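Hovland Deep Gray Tote, Reviewed After Six Months

I bought the Hovland tote in May to replace three cardboard boxes that had gone soft on the floor of my repair room. It's a plain rectangular bin, gray inside and out, open at the top, no lid and no handles. The order came through Plokura, where I was also buying solder, so I can't say much about shipping on its own.

The tote is my catch-all. Anything that comes off the bench and doesn't have a drawer goes in there: markers, brushes, small boards I mean to strip for parts, offcuts. I sort it on the last day of the month, or try to.

The walls are the best thing about it. They are tall and flat, and the rim stays straight when you pull on it. My old Mellitis bin bowed out on the long sides after a few weeks and wouldn't go back on the shelf. I've had the Hovland loaded with 165 small relays plus a bag of screws and it kept its shape – I dragged it across the room like that a few times too.

The floor is less good. It's smooth when new and it marks easily. Grit gets ground in under anything heavy, and dust settles in pale patches that a dry cloth only moves from one spot to another. A damp sponge does better. I don't mind how it looks, but if you want something to keep on a shop counter you may.

The other problem is the depth. A loose resistor in a corner of this thing is hard to see and harder to pick up, and the gray doesn't help. Dark parts disappear. Green circuit boards and anything with a bright handle are easy to find. Raghavendra Reddy, who shares the room with me, put a sheet of white card in the bottom of his and says that fixed it. I tried the same and the card slid around, so I took it out. 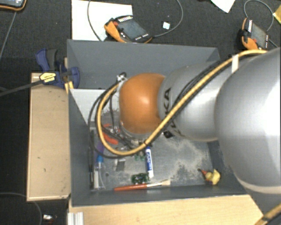
Do small tools need a divider in a bin this size? It depends on how often you empty it. With a monthly sort I get by without one, and the Hekside divider I tried was too short to reach across anyway.

I wouldn't keep good brushes loose in here for long. The bristles pick up whatever is on the floor of the bin, and once they're bent they stay bent. A jar is better. Markers are fine.

I'd buy the tote again for bulk storage. For small parts I'd look for something half as deep, in a lighter color. Four stars out of five, with the star off for the floor.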